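Flarketero Channel-Back Sofa, gray

Every sofa in the Flarketero catalog is "made for real life," so we put ours beside the work table and left it there through May. The back has vertical channel stitching over padding. Oprea, who make it, rate the cover for 4000 rubs. I'd like to know who did the rubbing, because that is a low number to brag about.

What the back does well is hold a jacket. It also stands next to a table where phones, cables and a navy garment pile up by noon, and it doesn't seem to mind.

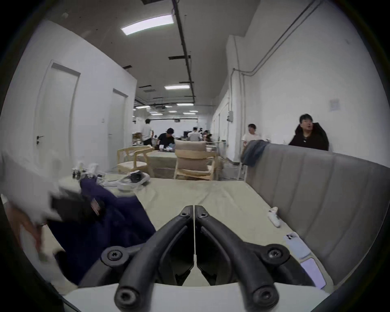 Vasanthi Gazi wrote in to say the channels collect crumbs, and that a vacuum nozzle on low gets most of them out if you go top to bottom. She has had hers for eight months and would still pick a plain back next time.

Delivery is quoted at 20 days. Ours took 40 – ask before you pay. Legs go on with the key supplied, and the key is poor, so use your own.

Seat cushions are not reversible. Covers are sold separately through Zollow, gray only. Returns go to the Prandthorpe warehouse at the buyer's expense.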